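25 September 2019

# Week 9: What the arm costs after you've bought the arm

Bring a calculator. Bring the Flarkby quote too, the one with coffee on page two.

## 9.1 The sticker price

Vendors quote the arm because the arm is the bit that photographs well. In the Sakwood case the arm fitted the capital budget with room to spare, and everyone went to lunch. The fingers, cabling, mounting plate, spare fuses and freight were on four other pieces of paper, one of them in a spam folder.

For the assignment, use these lines and no rounder ones:

| Item | Cost ($) |
|---|---|
| Gripper, two-finger, with wrist camera | 4000 |
| Bench, levelled and bolted | 2193 |
| Replacement fingers, first year | 700 |
| Plates, one box | 60 |

Total is $6953 before the arm. Check my addition; last year's class did, with some glee.

## 9.2 Consumables are a real line

Fingers wear. They meet the table at speeds nobody intended, usually while someone is saying "watch this". Etim budgets them under maintenance, Vomidwood under consumables, and Sakwood put them under "misc", where they stayed until the auditor found them. Pick a category and stick with it for the life of the machine.

Crockery goes in the same spot. If the task is picking up plates, you need plates, and you need the sort the customer will use. Buying the cheapest box and then finding that the rims are too low for your fingers is a classic way to spend the money twice. 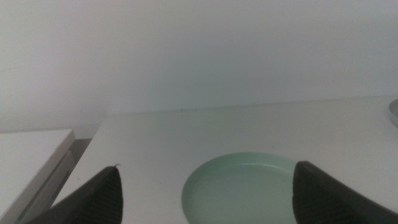
The other trap is the depreciation schedule. Software licences renew every October whether or not the arm has moved since the last one, and the finance system won't let you spread them over five years however nicely you ask. Put them in operating costs from the start.

## 9.3 Floor, bench, wall

Measure the room before you sign. Reach in the brochure is reach in empty air. Take off whatever the wall and the neighbouring furniture use up, then ask if the job still fits. The Vomidwood team measured the doorway last, and paid for a crane.

## 9.4 To hand in

- One-page budget, capital and operating kept apart
- A contingency line, with a sentence defending its size ("just in case" isn't a sentence)
- Your finger replacement rate and how you got it
- Who pays for freight if the first unit goes back

Spreadsheets with hidden columns will be marked on what's in the hidden columns.

Reading for next week: Flarkby warranty terms, sections 3 to 5. Section 4 is the funny one.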